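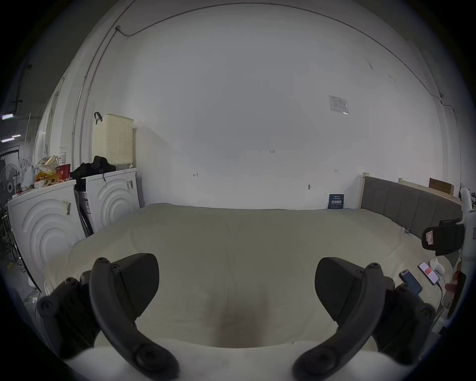
HELPERS WANTED – Lantern Night, Gristside

Lantern Night is back this December and we need people. 12 stewards for the river walk, 7 lantern makers, anyone who can play a drum and walk at the same time.

What you'd do
Stewards: hi-vis on, keep the parade moving, help the little ones across at the bridge. One evening, plus a short walk-through beforehand.
Makers: willow and tissue paper workshops, glue provided. We have 39 lanterns left from last year and most need new skins.
Drummers: bring your own drum if you can. Two rehersals, both at Hapeta Hall.

Who can apply
Anyone over 16. No experience, no particular faith or background – families here have kept this festival in all sorts of ways and we like it that way. Makers need steady hands and some patience.

Unpaid, sorry. Hot soup after, and bus fare back if you keep your ticket.

How to sign up
Pick your slots on Skedby, or leave a note for Tamsin Te Moana at the hall desk. Say which job, and wich evenings you can't do.

Names in by June 16, 2023. Makers start first so don't hang about.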